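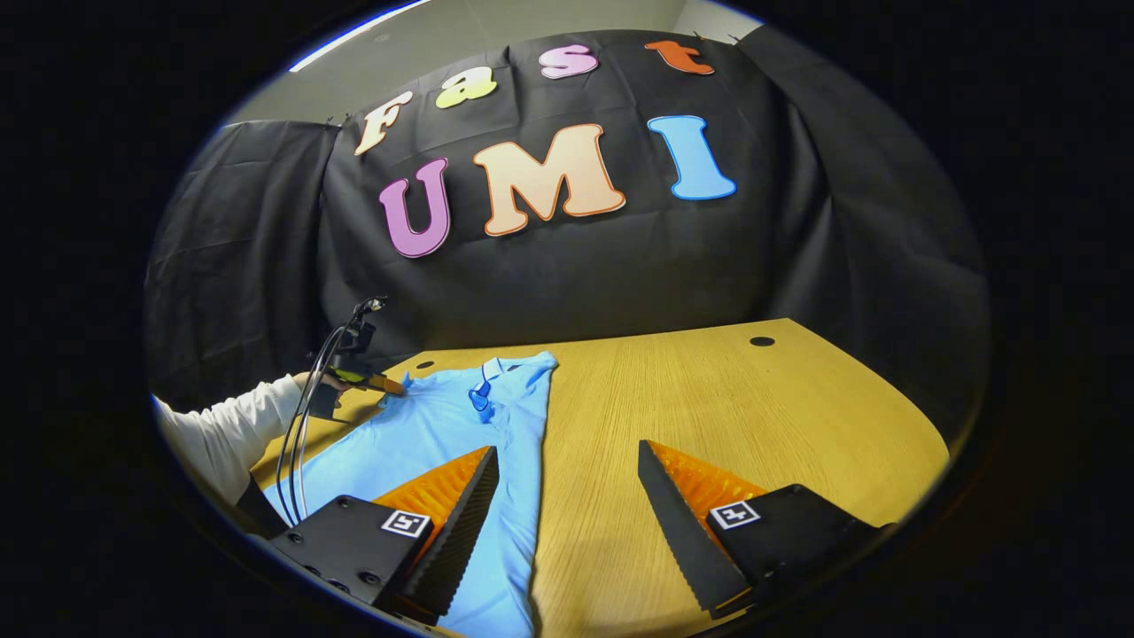

Light blue polo laid flat on the table, collar to the back.

Last updated: August

From: Raquel Coelho
To: Piltus folding list
Subject: Re: polos, which way round?

> We have 19 polos left in the Jernel box and I can't get them to
> match. Mine come out wider than the shelf. Do you start with the
> front up or the front down? And do you button them first?

I lay them front up to begin with, the way the blue one is in the picture. Collar at the far side, body coming toward you. Smooth it from the shoulders down, then check the placket. If there is a clip on it, take it off before you fold or it leaves a dent.

Button the shirt all the way, then flip it over so the front is down. Bring each side in to the middle of the collar and lay the sleeve back along the fold. Then fold up from the hem in 3 parts. Mine end up 8 inches wide and fit the Kivi shelves with a bit to spare.

If yours are wider, you are probably folding in from the sleeve seam. Go further in, closer to the collar.

The oak table is better for this than the Grikura one, which is too narrow for the larger sizes. Watch the two round holes at the back, as collar points catch in them.

I can take half the box if you leave it by the door before 4.

Raquel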